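Relico – Liste de contrôle avant enregistrement et relecture des données
Module perception et commande de pince, tâche « fruits et légumes sur assiette »
Février 2018
Contrôle effectué par : Silvia Čierny
Version contrôlée : branche Clavton, configuration deux pinces

Portée : logiciel uniquement. La partie mécanique fait l'objet de la fiche Gajdoš, à remplir à part.

1. Démarrage et horloges

1.1 Les deux flux vidéo démarrent depuis la même commande – Conforme.
1.2 Écart d'horodatage entre les deux pinces inférieur à 5 ms – Conforme après redémarrage du service de temps. Au premier lancement, l'écart dérivait. À surveiller.
1.3 Espace disque vérifié par le script avant l'enregistrement – Non conforme. Le script affiche l'avertissement mais laisse partir la prise. Il doit bloquer.
1.4 Nom de session écrit dans chaque fichier – Conforme.

2. Perception

2.1 Contour de l'assiette détecté – Conforme. Le bord clair aide beaucoup ; avec le bord masqué par une mâchoire, l'ellipse reste stable.
2.2 Séparation tomate / orange quand les deux sont posées sur l'assiette – Conforme. Seuil de confiance laissé à 80 %.
2.3 Reflets sur l'assiette brillante – Réserve. Un reflet a été proposé comme objet sur quelques images. Le filtre de taille minimale l'élimine, mais il éliminerait aussi un petit fruit.
2.4 Nappe à motifs – Réserve. Les médaillons et les cachemires donnent de fausses régions. Ne pas changer de nappe pour contourner le problème, le jeu de test doit garder ce fond.

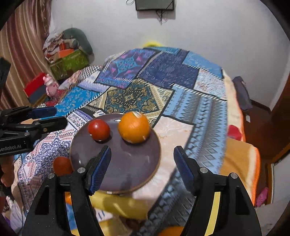

2.5 Masque des mâchoires – Conforme à pleine ouverture. Le masque est calculé à partir de l'ouverture mesurée et non d'une image fixe, comme demandé par Hallero. Vérifier les coins, où la distorsion de l'objectif décale encore le bord du masque.
2.6 Seconde pince dans le champ – Réserve. Elle doit recevoir la classe « outil » et sortir de la carte d'obstacles statiques. Une main visible près de l'outil ne doit jamais être classée comme objet à saisir. Règle présente dans le code, test automatique absent.

3. Étiquetage des états

3.1 États « ouvert », « approche », « tenu », « posé » présents dans le fichier – Conforme.
3.2 Passage à « tenu » – Non conforme. Le logiciel change d'état dès que l'objet se trouve entre les doigts dans l'image. Il faut aussi la valeur d'ouverture, stable sur 5 images consécutives.
3.3 Deux objets dans l'axe des doigts – Réserve. Avec une tomate à hauteur des pointes et un petit objet rond sombre juste en dessous, l'identifiant peut sauter de l'un à l'autre. Conserver l'identifiant le plus ancien tant que l'ouverture ne varie pas.
3.4 Mandarines groupées, l'une en partie cachée par un doigt – Conforme, deux instances conservées.
3.5 Morceaux de maïs – Réserve. Classe manquante dans la liste, ils sortent en « autre ». À ajouter avant la prochaine série.

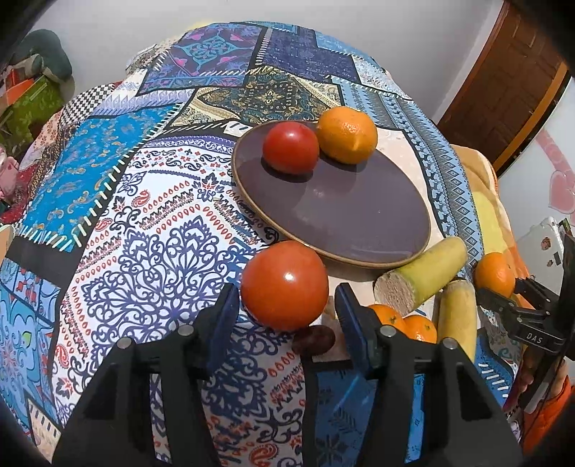 4. Commande et arrêt

4.1 Limite logicielle d'effort active au démarrage – Conforme. Valeur lue dans la configuration, refus de démarrer si le champ est vide.
4.2 Perte d'un flux vidéo – Conforme. Arrêt de la prise et fichier marqué incomplet.
4.3 Relecture hors ligne des 2 000 images du jeu de référence – Conforme, aucune image rejetée.
4.4 Journal des erreurs lisible sans l'outil interne – Non conforme, encore au format binaire.

Suites à donner

Points 1.3 et 3.2 : bloquants, à corriger avant toute nouvelle série.
Points 2.6 et 3.5 : à traiter dans la même livraison.
Point 4.4 : reporté à avril, avec l'accord de Hallero.
Le reste peut passer en l'état – refaire la section 2 en entier si l'objectif ou l'éclairage change.

Visa : S. Čierny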